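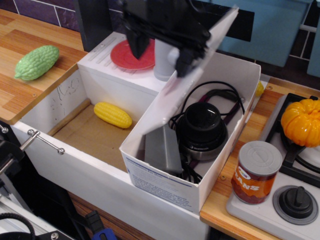

Tahira Afridi

4 min read

Print | E-mail

The toy kitchen has been in the corner of our playroom long enough to collect things that have nothing to do with cooking. I spent an afternoon going through it, along with the shelves on either side, and kept notes as I went. The gallery starts with the white cardboard box, which was sitting in the toy kitchen among the play food. The notes follow in the order I worked.

The white box
A plain white cardboard box with a lid flap and a few lines of small blue print on the front. Inside were a black cylindrical device with a silver-gray ring at the base, a gray block that looks like a power adapter, and a tangle of black cables. I left all of it together in the box for the time being. Once cables are separated from the thing they belong to, they are very hard to match up again.

The corn
A yellow toy corn cob lay in the compartment next to the box, on the brown cardboard lining. It goes back in the food bin with the rest of the vegetables. The bumpy kernels hold on to crumbs, so I go over play food like this with an old toothbrush and a little dish soap.

The compartment
The cabinet is white wood, with a metal bar handle on the front. I don't know who lined the bottom with cardboard, but I would do the same again. A new liner takes five minutes to cut. Trace the old one, trim it a little small, and drop it in without glue so it can be changed.

The scribbles
There are faint gray marks on the white inner wall behind the corn. I tried a damp cloth first and then a paste of baking soda and water, rubbed lightly with one finger. Most of it came off. I stopped before the paint started to look dull. The marks that are left can stay there, inside a cabinet, where they bother no one but me.

The red plate
The plate is round with a raised rim, and it lives on top of the white block at the back, next to the pale cup. Plates and cups used to be in a basket under the window, and they never got used. Out in the open they get used every day. I would put out a few pieces only and keep the others in a closet - a full stack ends up on the floor.

The cup
A pale gray-white cup with nothing special about it. It has been a measuring cup, a flower vase and a bath for a plastic frog. I wash the cups with the regular dishes, top side down, and let them dry overnight before they go back.

The food bin
We use a shallow Fernomo bin, the size that slides under the bottom shelf. It replaced a deep one that held more, but everything small sank to the bottom and had to be dumped out to be found. Fruit and vegetables go at one end and bread and eggs at the other. I don't use dividers. They were pulled out the first week.

The cord pouch
Household cords that I could identify went into a zippered Vevex pouch, one pouch for each device. Each cord gets a loose loop and a strip of painter's tape with the name of the device written on it. The pouch hangs on a hook inside the hall closet, well above the height of a four-year-old. Any cord I couldn't name went into a paper bag marked December. If no one has asked for it by then, it goes to the electronics drop-off.

The labels
I bought a roll of 100 blank stickers and used far fewer than I expected. The bins for the children have a drawing in place of a word. My drawing of a carrot has been taken for a fish, but the bin gets filled with the right things anyway. Labels on the adult shelves are in pencil so I can change them.

The high shelf
Glue, scissors, batteries and spare bulbs are up here now in a Gollard tray with a lid. The shelf used to hold board games, and those moved down to where people can reach them. I took out two puzzles with missing pieces. One was a map and had lost most of the West Coast.

The cloth drawer
Aprons, oven mitts and doll blankets share one drawer. Rolling them works better than folding, as a rolled apron can be pulled out without disturbing the one next to it. I had more aprons than children, so three of them went in the donation bag.

The donation bag
It filled up faster than I planned - mostly duplicates, plus a wooden train that no one has touched in a year. I take the bag to the car the same evening. If it stays in the hall overnight, half of it walks back to the playroom.

What I would do differently
I would start with the floor. I worked from the shelves down, and everything I set aside landed on top of what was already there. I would also bring a laundry basket for things that belong in other rooms and carry it around once at the end. I made a separate trip for each thing, and it took most of an hour.

Still to do: sand the rough corner on the bookcase, find a lid for the Jadoon crayon tub, and cut the new cardboard liner.

Posted 19 October 2020

Print this page | E-mail this page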